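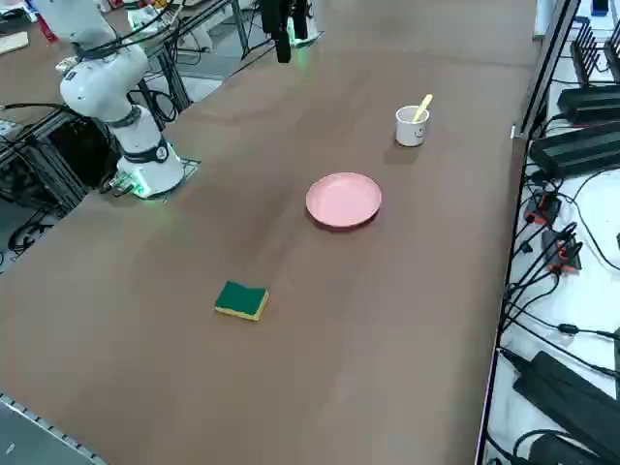
Fig. 1. The long brown table in Flerville.

Our project was on how people in Prancombe get their news about town, and I'll admit I picked it because I thought it would be easy! It wasn't. I figured everybody my age would say "my phone" and everybody my grandma's age would say "the paper," and I'd be done by lunch.

Kanyarat Chaiyaporn and I wrote 15 questions in August and then cut them down to 5, since people outside the grocery store do not want to answer 15 questions (we tried it on Decha's uncle first and he walked off at number 4). Decha Srisuk typed up all the answers, and Kyriaki Gkikas fixed my spelling.

The big surprise was the bulletin board at the laundromat. People kept bringing it up — lost cats, yard sales, road work, all of it. Two of the teenagers we talked to check it every week. I had walked past that thing for years and never read it.

If I did this again I'd go out on a weekday too, because we only caught the Saturday crowd and they mostly shop in a hurry. I'd also ask where people used to get their news before the paper got so thin. Kanyarat wants to try the same questions in Ukthorpe next.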